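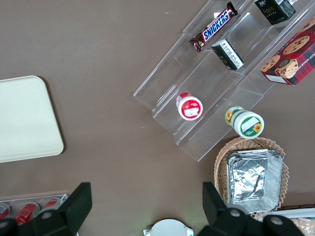 I finally made it to the open day at the Trunedwood ground station, and I'm still going on about it to anyone who'll sit still. I've driven past those dishes on the Flolbridge road more times than I can remember and always figured the place was closed to people like me. Then a flyer turned up at the library, the date was a Thursday, I had a day off coming, and that was that.

They took us around in groups of 23, which sounds like a lot until you're standing under the big dish and everybody goes quiet. It's the older of the two main antennas and it picks up data from weather satellites as they cross overhead. A pass doesn't last long, so the dish has to be pointing at the right bit of sky before the satellite comes up over the horizon, and then it follows it all the way across. We got to see one! The motors make a low hum, a bit like a garage door a few houses down, and the whole thing swings around much more smoothly than you'd expect from something that size.

Inside was the control room — smaller than I'd pictured, with 3 desks and a wall of screens. Our guide showed us a storm off the coast as it looked on the previous pass and then the new one coming in strip by strip, top to bottom. I could have watched that all afternoon. A kid in our group asked if the satellite could see his house and was told no, but it could see the cloud over his house, and he seemed fine with that.

The second half was in the workshop next door, where a company called Skasico is building a small satellite named Adebisi. It's meant to measure winds over the ocean and it's about as big as a carry-on suitcase. We could only look through the window, of course (clean room, white suits, the works). The one they had out for us to touch was a full-size model, and the solar panels fold out on springs with a really satisfying clunk. Launch is planned for December if the testing goes well. They still have to shake it, bake it and freeze it, and the shaking is the part everyone there seems nervous about.

A few practical things if you're thinking of going. Parking is in the field past the main gate, and it fills up early. Wear decent shoes, as the path up to the big dish is all gravel. Phones have to be switched off near the antennas, so take your pictures from the fence by the visitor hut. The tour is free but you do have to sign up, and they stop at 200 people for the day.

I've already put my name down for the evening session, when they track a couple of passes after dark.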